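Posted 13/08/2019
By the Rallis bench team

Section 3: Checking the gripper on a made bed

I always do this after I've had the fingers off, and I do it on white linen because smudges show up right away!

1. Wipe both finger pads with a dry cloth, then check the hex screws on each linkage. I keep a Zarkel driver just for these.

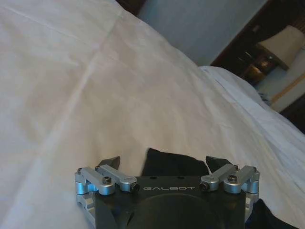 2. Bring the arm down slowly until the pads are at fabric height. I run it at speed 65 (the Solley profile goes up to 411, please don't).

3. Close on a single layer of cloth and stop there.

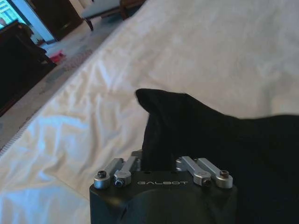
Caution: if you hear the motor whine, back off and open up. Forcing it chews the pivots, and I've paid for that once already.

4. Open fully and lift clear of the bedding before you turn the wrist.
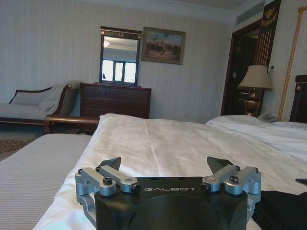
Fingers open, gripper over the duvet.

5. Swing toward the pillows, nice and easy, and watch your clearance on anything tall (lamps especially).

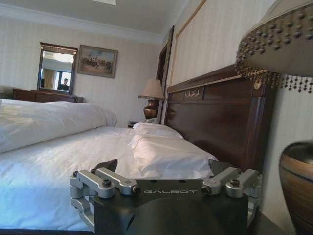
Note: log the cycle count when you're done. I grease the pivots every 2,000 cycles with Rustton, just a dab, and wipe off whatever squeezes out.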